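Grasp point on terry cloth keeps landing off the corner
Perception and Planning > Deformables

bmoura
Posted Tuesday 9:14 am

I'm working on towel pickup with a two-finger gripper and a wrist camera. The pipeline is simple. A segmentation net gives me a towel mask and a hem mask, I fit lines to the hem, intersect them to get corner candidates, and the planner picks the candidate with the easiest approach. Then it descends, closes, lifts a little and checks.

With thin dish cloths this is fine. With terry it closes on the pile next to the hem and gathers a fold, and the corner stays outside the fingers. The check says the grasp is good because all it looks at is finger width and motor current. Then the unfold step assumes it's holding a corner and everything after that is wrong.

I have 1058 labeled images for the hem net, 200 of them terry. Is that the problem, or am I looking in the wrong place?

Benedito Moura

zovik_user
9:40 am

Can you post a wrist view after the close? Hard to say anything from the description alone. Also, which planner?

bmoura
10:02 am

Planner is Clultari, stock settings except for the approach cone. This is the wrist view after close and a small lift. You can see the hem and its corner over on the left, partly behind the finger, and the fingers have hold of a bunched fold. The target was that corner.

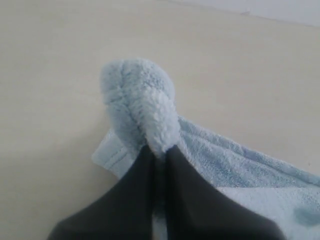 Cleiton Quintana thinks the hem labels are fine and the trouble is in depth. Terry pile gives a fuzzy height, the filter rounds it off, and the descent target ends up too high or shifted toward the thick part. His suggestion is to log the commanded pose against the pose at contact for every attempt before touching the net.

gripfail
10:31 am

I agree with the logging but I don't think depth explains a sideways miss. Depth error puts you too high or too low. If your camera looks straight down at the target when you compute the point, a height error barely moves you in x and y.

bmoura
10:38 am

It doesn't look straight down. The view pose is tilted, so a height error does turn into a sideways error. I should have said that in the first post.

gripfail
10:44 am

OK, then I take that back, at least partly. I'd still redo the hand-eye calibration first. It's cheap and it rules out a constant offset. If the misses all go the same way in the camera frame, it's calibration. If they follow the towel, it's the cloth.

tomwrist
11:20 am

I'd go at it from the other end. You will never hit the corner every time on thick cloth, so fix the check. Finger width can't tell a corner from a fold. We run a small classifier on the wrist image after the lift with three outputs: corner, edge, fold. It was trained on 900 crops, all from our own failed and good grasps. When it says fold, the robot puts the cloth down and replans.

zovik_user
11:34 am

That hides the problem. If the first grasp is wrong half the time, you pay for a second grasp half the time.

tomwrist
11:41 am

Sure, but it stops the unfold step from running on a bad grasp, and it labels your misses for you. Do both.

bmoura
3:55 pm

Recalibrated and logged a batch. The misses don't share a direction in the camera frame. They go toward the body of the towel, so I'm dropping the calibration idea.

I also found that the Clernetti depth node was running its smoothing filter with a window of 6, left over from the dish cloth setup. I set it to 2 and am rerunning now. The hem line fit looks a lot noisier on terry with less smoothing, so I may fit the line in the color image and only take height from depth.

gripfail
4:10 pm

Take the height from the table plane plus a fixed offset per cloth type. Skip depth on the cloth completely.

bmoura
4:22 pm

That works when the towel is flat. Ours start crumpled, so the corner can be sitting on top of another layer.

gripfail
4:25 pm

Then use the offset only when the local patch is flat and fall back to depth when it isn't. Meireles has a flatness test in its cloth tools you can copy.

bmoura
4:31 pm

Will try that after this run. I'm saving the wrist image from every lift too, so I can start on the corner/edge/fold labels.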